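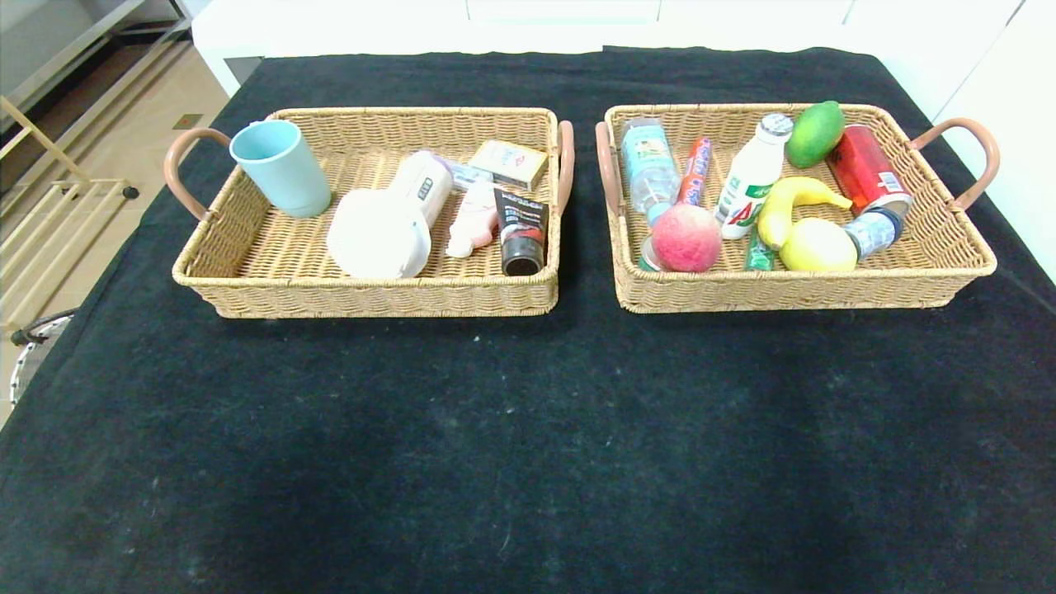 Nostwood basket drive is back, and it needs cups

Jan 27, 2020

I stopped by the Nostwood hall this week to see how the welcome baskets are coming along, and I ended up staying way longer than I planned! The idea is simple - every new household on the Grarnoler blocks gets a pair of woven baskets, one with things for the bathroom and kitchen shelf, one with food and drinks. A plastic cup and a squeeze tube go in the first, a water bottle and a green mango in the second (I'd be happy with the mango alone).

Last year the drive gave out 90 pairs. The goal this time is 260, and the last ones go out in March. Soap, toothpaste and bottled drinks are welcome, but cups are what they're shortest on right now. Please, no glass.

You can leave things at the front desk of the Swanepoel Building until 5 p.m. I've got a bag of stuff by my own door already, mostly soap, and I'm dropping it off tomorrow.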